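Against the Second Meeting

When I came to work in Skendmont, my English was good enough for reading and not good enough for meetings. I am telling this first, so the reader knows where my opinion comes from.

In our office every decision needs two meetings. In the first one people talk. In the second one they repeat what was said, for those who did not come to the first. I have kept my calendar from June, and it has 21 hours of the second kind. I do not remember one thing that was changed in them.

My colleague Sachiko Mizuno disagrees with me. She says that people need time to think, and the second meeting gives it to them. I respect this argument. But time to think can be given also by a written page, sent in the evening and answered in the morning. A person who is slow in speaking, as I was, can be quite fast on paper – and he is not interrupted there.

Some will say that a page is cold. I had a manager, Noboru Nishimura, who wrote us one page each week for 19 months, and I never felt so well informed. 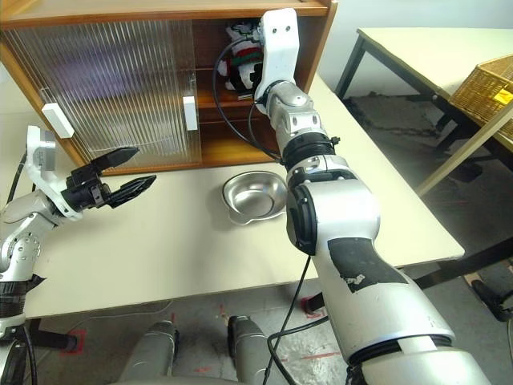 Opinion pages of the Fletania Staff Writing Club

What I propose is small. Let the first meeting stay, with 35 minutes and an end which is respected. After it, one person writes down what was decided and what is still open. If there is a real quarrel, then of course we sit down again, and I will come.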